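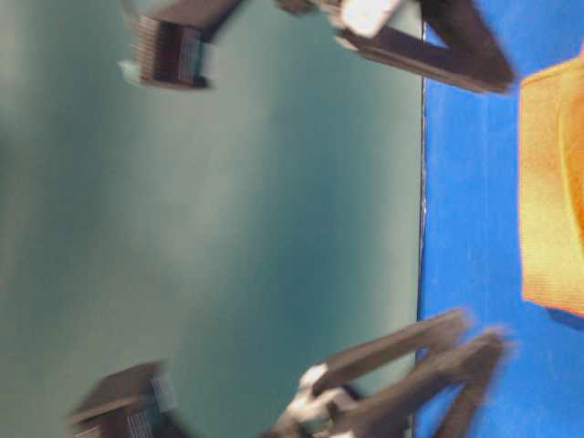
Cloth Handling with a Two-Finger Gripper
Project report, Resa robotics class
Lanying Fu and Ruoxi Ren
11 July 2022

Our project was to get a robot arm to pick up a cloth by its edge and fold it once. We named the setup Liang. The class had already done blocks and cups in June, and we wanted something that changes shape when you touch it.

We did not write a program for the fold. One of us drove the arm by hand control and the computer saved the joint positions and the video. Then we trained a small model on the saved runs. We recorded 122 runs, which came to 3271 seconds of video. Lanying drove most of them and Ruoxi labeled the grasp points.

The hardest part was the approach. If the fingers come in too low they push the cloth away, and if they come in too high they close on air. We tried 2 approach heights and kept the lower one. Driving slower also helped - the first runs were rushed and we threw out 4 of them.
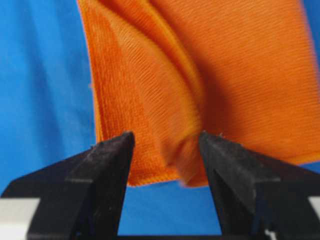
Figure 2. Orange cloth at the fingertips, wrist camera view.

Folded edges gave us trouble too. With several layers together, the model often took only the top one. We think it needs more runs that start from a folded cloth. A crease also changes how the cloth hangs, so the same grasp point does not always give the same result.

The model could pick up a flat cloth most of the time. It could not finish the fold reliably. Next term we want to add a force reading at the fingers and try a thinner cloth. The training code is in the Plornumico folder on the class drive.

Comments (3)

cledutberg_lab
Did you train on the wrist camera only or both views?

Ruoxi Ren
Both. Wrist only was worse on the approach.

tmk
We had the same top layer problem with towels. Closing the fingers slower fixed some of it.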